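Workshop > Grippers & End Effectors > Faults and Safety

Print this thread | E-mail this thread

Gripper won't let go over the bin (and then it bit me)

tilebyte
OK so I need some other eyes on this. I've been doing pick-and-drop with a hand-held two-finger gripper, mostly tidying up: tissues, wrappers, cloths, all of it into a trash bin. Worked great for weeks. Then starting in February I got the odd one where I command open, the log says open, and the fingers just sit there holding on. I pulled the logs and it's 8 bad releases out of 1,008. Doesn't sound like much, I know! But on the last one I reached in to pull the cloth free and the thing closed on my fingertip. No blood, but a very purple nail and some words my neighbors didn't need to hear.

Controller is a Moltilau, the little one, on firmware I haven't touched in ages. Anybody seen this?

grubscrew_annie
Ouch. First thing, and I'm going to be annoying about it: why was your finger in there with the power on? Pull the plug, then pull the cloth. Every time.

tilebyte
Yeah, yeah. I know. It said it was open, so my brain said it was open.

Moss77
That's the whole problem right there though. The log records what you asked for. Does the Moltilau even report finger position back, or is it just echoing your command?

tilebyte
Just went and looked, and it's echoing. Ugh. There IS a position reading but I never turned it on, because it slowed down the loop on my old laptop.

halfpintpete
I'll bet money it's the pads. Soft pads plus cloth equals sticky. I had the same thing with a Somogyi pad set, they get kind of gummy after 3,000 cycles or so they start holding on to fabric like a burr. Wipe them down with alcohol and see.

grubscrew_annie
Pads don't close on a person's finger, Pete. Something drove that motor.

halfpintpete
Could be two separate faults! Cloth sticks, she tugs, the controller sees the fingers move and fights back to where it thinks they should be. I've had that happen on a different setup.

Moss77
Hm, but if it thinks they should be open then fighting back means it opens. For it to close it must still have believed it was holding. I say the open command got dropped somewhere and the log wrote it down anyway. I'd look at the cable before I bought anything.

halfpintpete
Fair. I still say wipe the pads, it costs you nothing.

tilebyte
(he, by the way, no worries)

Wiped the pads. Did a bunch more runs and I can't say it helped or hurt. The eight bad ones were all cloth or tissue, never a wrapper, so Pete may not be totally wrong? I'm going back to doing them one at a time with position reporting on. Also put the plug where I can reach it with my left hand, happy now Annie?

grubscrew_annie
Getting there. Add a dead-man switch and I'll be happy.

Moss77
She's right. Clakia sells a cheap foot pedal that cuts motor power and leaves the logic up, so you don't lose your log when you stomp on it.

clampdown
I'm going to disagree with everybody. A pedal on a hand-held gripper is overkill, you're standing there holding it, just set it down. What you want is the force limit turned way down. Tissues weigh nothing. Why is it even able to purple your nail?

grubscrew_annie
Because the limit is software, and we just spent half a page on how the software doesn't know where its own fingers are.

clampdown
...ok that's a decent point. Do both then.

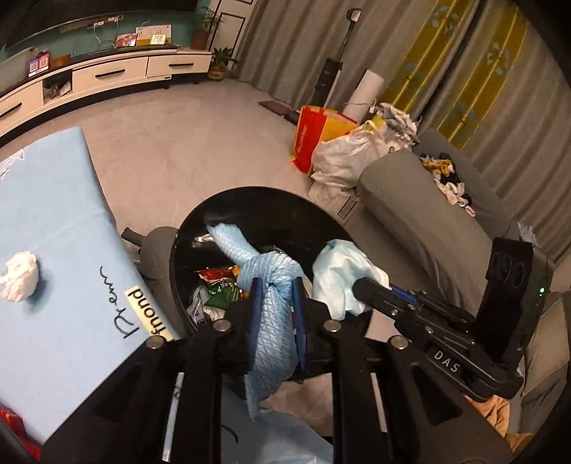

Living room floor, Mon 11 June

tilebyte
Back at it! Light-blue cloth, knot at the top, gripped right over the open bin. This is the kind of pick that gives me trouble, with the fabric bunched up between the pads like that. Position reporting is on now and force is down by a lot.

Moss77
Where does your cable run on that? If it flexes every time you tilt over the bin, that's your suspect.

tilebyte
It does flex, yes. New cable is ordered. Will report back, and my nail is growing out, thanks for asking (none of you asked).

Reader comments

dulcimer_dan: Same fault on mine, and it was a bad crimp at the connector. Wiggle it while you watch the position reading.

o_ring: Can somebody pin the part about the log only showing the command? I read the Prevent safety checklist front to back and missed that completely.

halfpintpete: Still think it's the pads.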